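# Pen pot

A pen pot is an open container for keeping pens, pencils and other writing things upright on a desk. You'll also hear pencil cup, pen holder, desk tidy (which I'd argue is something else, see further down) and, in my family, "the jar". I've been writing up ordinary desk objects for this wiki for a while now and this is the entry I've put off longest, mainly as I have far too many opinions about it.

## What counts as one

The loosest meaning is any pot with a pen in it. By that measure a mug with a broken handle is a pen pot, and I'm happy with that, because half the pen pots I've ever used were mugs. Gavin Laing, who edits the kitchen pages, would like it noted that a mug is still a mug. We've agreed to link to each other's entries and leave it there.

A desk tidy has compartments. It usually has a slot for paper clips, a tray for rubbers and a sloping bit at the front that collects fluff. If you can take the pens out and pour the whole thing into a bin in one go, I'd call it a pot. If you have to turn it over and bang it, it's a tidy.

Brush pots belong to a much older and grander family. Chinese scholars kept their brushes in them, and carved bamboo ones from the Ming and Qing periods turn up in museums all over the world. They tend to be wider than ours and they sit beautifully. Ho-yin Mok has promised a proper article on them, so I'll keep out of the way.

## Materials

**Tin and steel.** Food tins are where most people start. You wash one out, deal with the sharp rim and wrap it in paper or string. I made one at primary school covered in dried pasta and painted gold, and it shed macaroni for years.

**Pottery.** Heavy, steady and easy to wipe. The bottom goes black with ink after a while and you can't see it until you move house. The Grondstead pottery used to sell a squat brown one with a thumbprint pressed into the side, and I still have mine — chipped, but going strong.

**Wood.** Lovely to look at. Turned ones are often too narrow, since it's hard work hollowing out a deep pot, and so you get a great thick wall with room for four pencils.

**Plastic.** Light, cheap, comes in every colour. It tips over the minute you put scissors in it.

**Wire mesh.** The office standard, and the one most people will picture. It's light and it doesn't hold dust in the way a solid pot does. The trouble is that fine pencil points can poke through the sides of a coarse mesh and snap, and a leaking pen goes straight on to the desk.

**Leather and felt.** I've never got on with either. A Holarik felt one I was given sagged on one side by August and looked like an old sock.

## Size and shape

A good pot comes a bit over halfway up a new pencil. Any lower and the thing fans out like a vase of tulips; any higher and you lose the short ones at the bottom, along with the pencil sharpener you've been blaming your sister for.

Round pots are the usual choice, but square ones push into a corner of the desk nicely. Six-sided ones exist. Iona Imrie owns 2 of them and says they're the best thing she ever bought at Brustcombe market, where they were sharing a box with some door handles.

Weight matters more than people think. If yours keeps falling over, put a few pebbles in the bottom with a circle of card on top. Coins work as well, though you'll end up raiding them for parking.

## Up or down?

This is the argument that fills the talk page. Pencils go point up, and I don't think anyone seriously disagrees, as the point is the bit you want to protect and the bit you want to see. Ballpoints hardly matter. Fountain pens are best kept nib up when they're resting, so that ink doesn't pool in the cap.

Felt tips and markers are where it gets heated. Whiteboard markers are usually best stored flat, since the ink settles if they stand on end for weeks, and a lot of people stand them up anyway. With double-ended pens there's no right way up at all, and flat is the only fair answer.
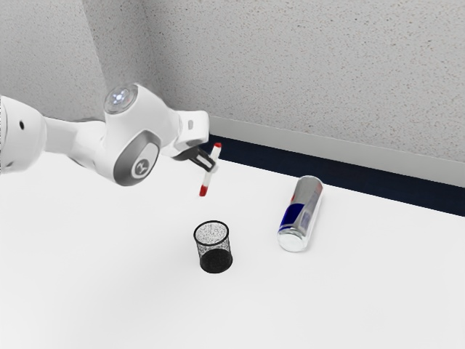
Where the pot goes on the desk is mostly a matter of which hand you write with. I'm left-handed and keep mine on the left, well back, and I've fought off every attempt by visitors to tidy it over to the other side. What you want is a clear bit of table around it, so your sleeve isn't dragging through the pens every time you reach for one. A small black mesh cup on a broad white top is about as easy to find as a pot can be, but I'd still shift that big silver and blue drinks can further off. Drinks and pens get muddled when you're reading. Lewis Cowie once stirred his tea with a highlighter, and he's a careful man.

## What ends up in them

Ju-won Cho emptied every pen pot in her office for a piece in the MacKinnon staff newsletter and found 499 items, of which 100 were pens that didn't write. The rest included:

- chopsticks, still in the paper
- a toothbrush
- allen keys from flat-pack shelves
- a candle
- one knitting needle (the other has never been found)

I tried the same at home and gave up at the layer of old elastic bands, which had melted together into a kind of mat.

## Cleaning

Tip it out over newspaper. Try every pen on the newspaper while you're there and be brave about the dead ones. Mesh pots can go under the tap and should be dried with a cloth straight away, especially round the bottom rim where they rust first. Pottery can soak overnight. Wooden ones only want a dry brush, and a little wax if you're feeling keen.

## See also

- Desk tidy
- Brush pot
- Mug (kitchen pages)
- Pencil case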